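# Everything goes in the small bag: a packing talk

The woman who runs Drerkell, a children's luggage repair and hand-me-down shop on the second floor of the old Mosquera building, starts talking about straps before I've even sat down.

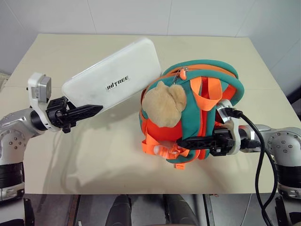 "Straps are where you find out how a bag has been living," she says. "A kid's backpack gets dragged by them, swung by them, hung on a doorknob by one of them. I always start there and work my way up to the zipper."

She has been at this for 11 years, first from her own kitchen and then in the shop, and she still gets excited when a really worn bag comes in. Teal and orange ones are her favorites. "You can spot them across a playground! Parents think about cute first, and I get it, I love cute, but a bright trim means you don't leave it on the bus."

And plush animals on the front? She laughs. She is completely in favor of them. Bears come in more than anything else, and she has strong feelings about how they should be cleaned (cool water, a soft toothbrush, a towel, and a whole night to dry, ears included). What she won't do is take one off to make the washing easier. "I did that once, in my first year. I sewed it back on a little crooked and the child knew right away. The mother hadn't noticed a thing."

I had come to ask about packing, because every May she gives a free evening class on it for families heading off on summer trips. Last year 40 people squeezed in. The class began as a short talk on mending and the questions kept going in the other direction: how do you get a week into a bag that size?

Her method is pretty simple. Hard things get laid out first, on a bare table, next to the open bag. Cases, boxes, lunch tins, anything with corners. "You want to see the big flat thing beside the bag before you try to put it in the bag. Turn it, tilt it, look at it the other way. Half the time it was never going to fit, and you've saved yourself a fight with a zipper."

Soft clothes go in after that, rolled, down the sides. Bottles ride in the outside pockets, standing up, where a leak can't reach the pajamas. Loose straps get tucked in at the very end, and buckles get clipped even if they aren't holding anything.

She prefers a light-colored tabletop for all this and is a bit of an evangelist about it. Small dark things show up on cream. She learned that after losing a zipper pull on a brown workbench for an entire afternoon.

The shop mended 211 children's bags last year, up from a handful when she started, and she keeps a notebook with a line for each one. Her supplier, Fivora, sends webbing by the roll, and the orange runs out before any other color. She was waiting on a delivery from the Drarance depot when we spoke, and kept getting up to check the stairs.

Does she pack light herself? "Oh, terribly heavy," she says. "Three pairs of shoes for a weekend. But they go in first!"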